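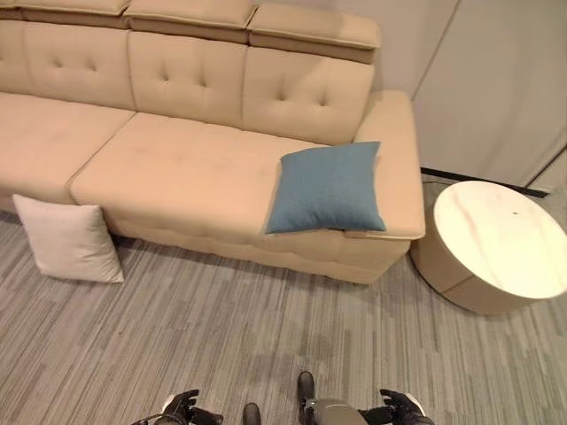 I have wanted a machine to tidy the living room for as long as I have had a living room. Floors are more or less dealt with, and a robot vacuum will do a carpet well enough if you clear it first. The clearing is the hard part. A cushion on the floor, propped against the front of the sofa, has to be gripped somewhere soft, lifted and put down the right way up. A blue one hanging over the edge of the seat needs a nudge back, and a machine has to decide that it counts as untidy at all.

Two firms I follow, Vilent and Grillov, both say home robots are close. I would pay £400 for one that only did cushions, even if it took 9 minutes. My guess is we wait another three years, and it will be slow when it comes.

Until then I do it myself before bed.

Posted June 2020

3 comments | 2 shares

This site uses cookies. OK

Back to top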